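Chapter 4
Rules for Small Arms

What this chapter covers
Why a light robot still needs a risk assessment
Shared workspaces and who gets to reach into them
Cables, floors and other things the standard assumes you've thought of
Writing a stop rule that people will follow

At Flallolano, a kitchenware distributor with a modest automation lab upstairs, the safety manual for the big palletizer ran to 322 pages. The manual for the tabletop arms was a sticky note. It said "be careful," and someone had underlined "careful" twice, presumably after an incident.

You will meet this arrangement often in your working life. Large machines arrive with fences, light curtains and a stern person from the insurer. Small ones arrive in a cardboard box and are running by lunch. The reasoning goes that an arm you can lift with one hand can't do you much harm, and the reasoning is fine until you lean over the table to fix something and find out how close your eye is to a gripper.

Size matters, of course. A light arm carries less energy than a heavy one, and energy is most of what hurts. But a risk assessment asks about the whole application: the arm, whatever it has hold of, the surface under it, and the person who thinks they can just nudge that bowl over a little. A harmless arm holding a harmless ceramic bowl can still produce a sharp and very surprising set of fragments. The arm's data sheet won't mention this. The arm's maker has never seen your bowls.
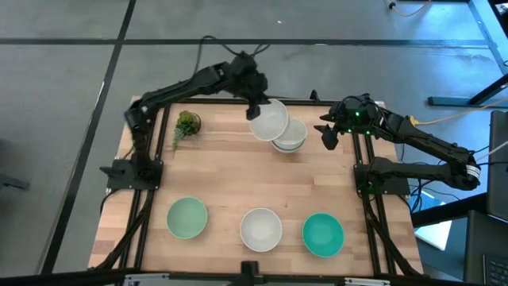

Two arms at one table raise a question that a single arm never does, and it has to do with permission. When one arm is moving and the other is still, people read the still one as off. It may be waiting for a command, holding position under power, or paused halfway through a program whose author has gone for coffee. None of these is off. Good practice treats both arms as a single machine: one stop control halts the pair, and a hand goes into the shared space only when both have been put in a safe state by the person who is reaching. "I thought you'd stopped it" appears in a depressing number of accident reports.

Li-hua Leung, who wrote the replacement for the sticky note, began by standing beside the table for an afternoon and keeping a tally. In four hours she logged 17 reaches into the workspace. Only two were in the written procedure. The rest were small acts of tidiness: straightening a dish, picking off a bit of tape, turning something so it faced the right way. Her first draft forbade all of them. It lasted until the next morning, when she broke it herself.

The second draft did better. It gave resetting the table its own step, with its own pause, and it set out a minimum of 15 seconds between the spoken word "clear" and the restart. The operators complained that this was slow. They also used it, and a slow rule in use beats a brisk one in a binder.

We will come back to her draft in Section 4.3, along with a less happy one from the Honkanen workshop in Unville, where the stop button was installed neatly and correctly on the far side of the table from the only chair.

Before you read on
Find a piece of powered equipment you use every week. Write down each time your hands go near its moving parts in one ordinary session, including the times you would rather not admit to. Then compare your notes with the instructions that came with it. Keep both; you will need them for the Proden case at the end of the chapter.

4.1 Where the workspace ends

Ask three people where a robot's workspace stops and at least one will point to the edge of the table. The arm has no opinion about the edge of the table. Its reach is set by its joints and links, and unless someone has programmed a limit, an elbow is free to swing out over the floor where you were planning to stand. So we start by drawing the space the arm can reach, and only then the smaller space in which we would like it to stay.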